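Quitting the grocery chain at 52 to fix record players

The shop in Avesport has no sign yet. There's a piece of cardboard in the window, GRAMO REPAIRS, and under it the hours, which have been crossed out and rewritten so often you may as well just knock. I knocked. A voice yelled to come in and mind the step.

Dale Ondrejka is 52. For most of his working life he ran produce departments, the last stretch of it as a district manager with more than 30 stores. Now he fixes turntables. We talked for most of an afternoon, with breaks for customers and one for a sandwich.

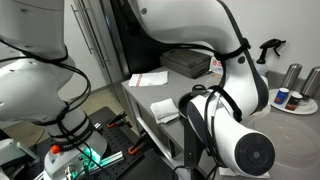

Radek Brabec
Staff writer, Work & Money
7 Aug 2022

First thing I wanted to know was why. He's been asked before, you can tell.

"My wife says it was the knee. I say it was the lettuce," he said. "You throw out that much lettuce over the years, you start to take it personally."

The knee was surgery, six weeks on the couch. His brother-in-law brought over a dead record player from a yard sale in Testow, mostly to shut him up. Belt had gone to tar. Dale cleaned it off with rubbing alcohol and cotton swabs, ordered a new belt, put it on wrong, put it on again.

"And then it played. Side two of a polka record, that's all I had in the house. I sat there like an idiot. I played it 3 times."

He went back to work after that. Stayed another year and a half. Fixed players at night in the laundry room, sold a few, gave a few away, got yelled at for the smell of contact cleaner. The money part he is careful about. They paid off the car first. Then the roof. Only then did he hand in his notice, and he still picked up weekend shifts at his old store through the first winter.

"People want the story where you slam the door. I didn't slam anything. I asked if I could keep my dental."

Could he?

"No."

The rent on the shop is $1,326 a month, heat included, and he knows to the week how many repairs it takes to cover it. He wouldn't give me the number. Some months it's covered by the 20th. February was bad. He sold his own good speakers in Febuary and hasn't replaced them.

What comes in the door — mostly the same four or five problems. Dried grease in the changer. Belts. Bad cables. Needles worn down to nothing by people who didn't know you were suposed to change them. He charges a flat fee to look, and takes it off the bill if you go ahead. Somebody had told him to charge by the hour and he tried it and hated it.

"I'm slow. Why should they pay for me being slow?"

I asked what he misses. He thought about it for a good while. A woman came in to pick up a portable in a red case, paid cash, left.

"The mornings," he said. "Four-thirty, truck's in, everybody half asleep and griping. You had a crew. Here it's me and the radio." He talks to customers more than he has to, he admits, and his daughter has told him to cut it out. He hasn't.

And what he'd tell someone thinking about the same jump. He groaned at that one. Said he isn't qualified. Then talked for ten minutes straight, and I couldn't write fast enough, but the main of it was: do the thing at night for a year before you do it in the daytime. Do the boring paperwork yourself once so you know what it is. Don't borrow from family.

"Also get a decent chair. I spent the first 3 months on a kitchen stool. That was dumb."

He has started teaching a little, too. A class at the community center in Testow, evenings, bring your own broken player. The first one he over-prepared. Typed notes, handouts, a whole speech on the history of the phonograph.

"They didn't want the speech. They wanted to take the screws out."

So the second time he let them take the screws out. Two of the players got put back together the same night, the rest went home in shopping bags. He called it the best evening he's had in years, then said not to print that, then said fine, print it. 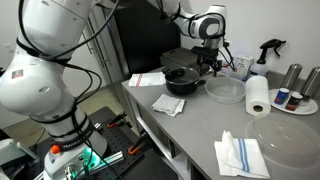 What's next for the shop

A real sign, he hopes, by September. His daughter is painting it. He'd like to get into reel-to-reel but says he's scared of it. Larger bench if the unit next door opens up, though the rent would have to make sense and right now it doesn't.

Would he go back to produce, if it came to that?

"Sure. I was good at it," he said. He was already unscrewing the bottom of something. "Hand me that lamp, would you."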